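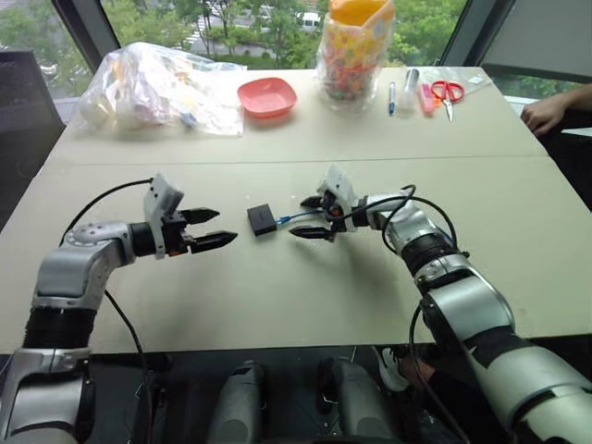 Small black box with a blue cable, on the table.

From: Birsen Avcı
Subject: Re: [early-language] Scoring repeated words in parent diaries

Snædís,

Comments on the draft scoring sheet follow, in the order you raised the points.

On Tuesday-style weekly totals Nesrin and I agree with you and would drop them. Parents fill the diary unevenly, and a total over 7 days hides it. Keep the daily entries and record blank days as blank, not zero.

Snædís Fogh wrote:
> My question is whether "ba" for ball and "ba" for bath should be
> entered as one word or two. The Alexiou sheet treats them as one.
> Also, do we count animal noises? One mum in the 12 to 18 month
> group has listed "moo" and "woof" every day since August.

Two words, provided the parent has noted a separate meaning for each. The child's form can be identical. What matters is consistent use for the same thing on separate occasions, and the Anulura diaries used three occasions as the minimum. I would keep that.

Animal noises count if the child uses them as a label. "Woof" on seeing the neighbour's dog goes in. "Woof" as an answer to "what does the dog say?" goes in the imitation column — most parents will need that spelled out on the cover page.

Bilingual families: enter both languages on the one sheet, with a code in the margin. Recep has a list of codes and can send it on request.

One correction to page 2. The upper age limit is given as 36 months, but the recruitment letter says 30. Please change the sheet to match the letter before it goes to the printer.

Birsen A.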